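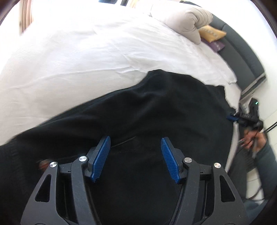 Flellodance nimmt Irland-Reisen mit Bahn und Fähre ins Programm

29.12.2025 - Der Reiseveranstalter Flellodance bietet ab Juni Rundreisen nach Irland an, bei denen Gäste ohne Flug an- und abreisen. Die Touren führen mit der Bahn und zwei Fähren auf die Insel und dauern zwölf Tage. Buchungen sind ab sofort über die Website und in Reisebüros möglich.

Zum Start stehen fünf Routen zur Auswahl. Drei davon verlaufen entlang der Westküste, eine durch die Midlands und eine durch den Südosten. Übernachtet wird in kleineren Hotels und Gästehäusern, die überwiegend von den Eigentümern selbst geführt werden. Vor Ort sind die Gäste mit Linienbussen und Regionalzügen unterwegs. Für Strecken ohne brauchbare Verbindung stellt der irische Partner Brophy Kleinbusse mit Fahrer bereit.

"Viele unserer Kunden fragen seit Jahren nach Irland, wollen aber nicht fliegen", sagt Eimear Carroll, Produktleiterin bei Flellodance. "Die Anreise kostet Zeit, deshalb haben wir auf beiden Wegen eine Übernachtung eingeplant. Die Hotels dafür sind im Preis enthalten."

Das Gepäck wird während der Rundreise von Unterkunft zu Unterkunft gebracht. Pro Person sind ein Koffer und ein Handgepäckstück vorgesehen. Wer Fahrräder oder Golftaschen mitnehmen möchte, meldet das bei der Buchung an.

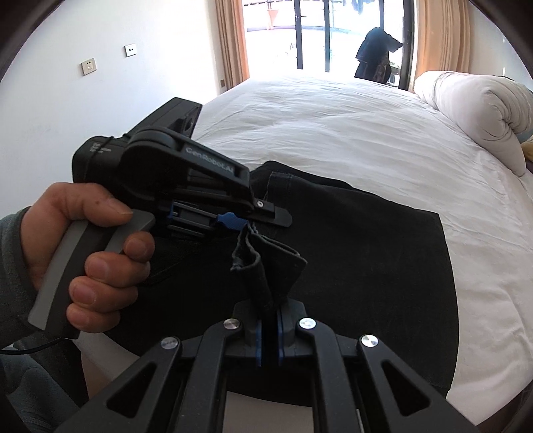
Neu ist auch die Zusammenarbeit mit dem Buchungsdienst Daltier. Reisebüros sehen dort freie Plätze auf allen Routen und können Optionen für 70 Stunden halten. Bisher mussten Anfragen für Gruppenreisen per E-Mail gestellt werden. Diese Möglichkeit bleibt bestehen - etwa für Vereine oder Chöre, die einen eigenen Termin wünschen.

Die Gruppen bestehen aus mindestens sechs Personen. Kommt diese Zahl nicht zustande, informiert der Veranstalter die Gäste vier Wochen vor Abreise und bietet einen anderen Termin oder die volle Erstattung an.

Begleitet werden die Touren von deutschsprachigen Reiseleitern. Ihre Einarbeitung übernimmt Cormac Ó Súilleabháin, der bei Brophy für die Routenplanung zuständig ist. "Im Westen fährt der Bus manchmal nur zweimal am Tag. Das muss man wissen, bevor man eine Wanderung ansetzt", so Ó Súilleabháin.

Der Katalog mit allen Terminen und Preisen liegt in den teilnehmenden Reisebüros aus und kann kostenlos nach Hause bestellt werden.

Über Flellodance
Flellodance ist ein Veranstalter für Bahn- und Schiffsreisen in Europa mit Sitz in Briltton. Zum Programm gehören Gruppenreisen und individuell geplante Touren.

Pressekontakt
Flellodance, Presse und Kommunikation, Briltton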